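Noticeboard > Work and Projects > Live Sound and Recording

Second pair of ears wanted for a small location recording outfit

Hello! I'm Ivana Ojeda, and I run Josteseo, which records choirs, brass bands and the odd string quartet in whatever building they happen to rehearse in. I've been doing it with Jawad Shaikh for years and we've got to the point where two of us can't be in the nave and in the van at the same time (we've tried). So we're looking for a part-time recording assistant, starting in April.

Most of the job is cables. I say that up front as the last person we took on thought it would be mostly faders, and there was a certain amount of sulking by the second week. You'll be rigging and striking, taping down runs so that no alto goes flying, labelling everything, and keeping the take sheet while I listen. Once you've settled in I'd want you placing the main pair yourself and arguing with me about the height. I like being argued with!

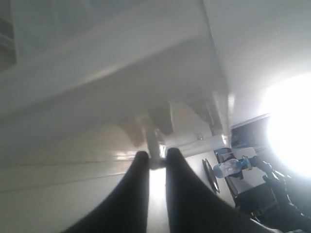 Issue 161

The work comes in lumps. The big lump this spring is Jara, a set of new pieces for choir and low brass that we're recording over several evenings in a church with a lovely long tail on it and a very loud boiler. We've agreed with the vicar that the boiler goes off at six, so bring a jumper. Between sessions there's a bit of editing, mostly topping and tailing, which you can do at home if you've got decent headphones and a quiet room.

Things I'd like you to be able to do already: solder a connector that doesn't fall off, read a score well enough to find bar 33 when the conductor shouts it, and tell a bad cable from a bad preamp without swapping everything in sight. A driving licence would be a great help. I don't mind at all where you learned any of it, or what software you use (we'll get you going on ours, it's not hard).

Pay is £1824 for the Jara block, paid in two halves, and after that it's a day rate we'd settle between us. Travel is on top. We feed people too, and properly.
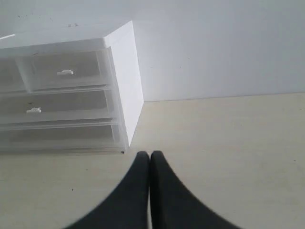
Daniyal Lashari asked under the first version of this notice whether we'd consider someone who has only ever done live sound, and whether not owning any microphones would count against them. He'd done three seasons of outdoor theatre and said he was good at mending things in the rain.

Yes, Daniyal, please apply! Live people are quick and they don't panic, and I can teach anybody to wait for a lorry to go past. You don't need to own a thing. We've got plenty of mics and stands and you'll be using ours.

To apply, send me a page about yourself and one recording you made, however rough, with a few lines on what you'd do differently. Please don't send a showreel. I'd much sooner hear four minutes of one piece with the coughs left in. We'll ask a few of you to come along for an evening and rig with us, and you'll be paid for that as well. Rafia Soomro looks after the inbox, so she's the one who'll write back, and if you haven't heard in a fortnight do give her a nudge.

Posted March 3, 2024 | Notice ref. 2876 | Contact Josteseo | Back to top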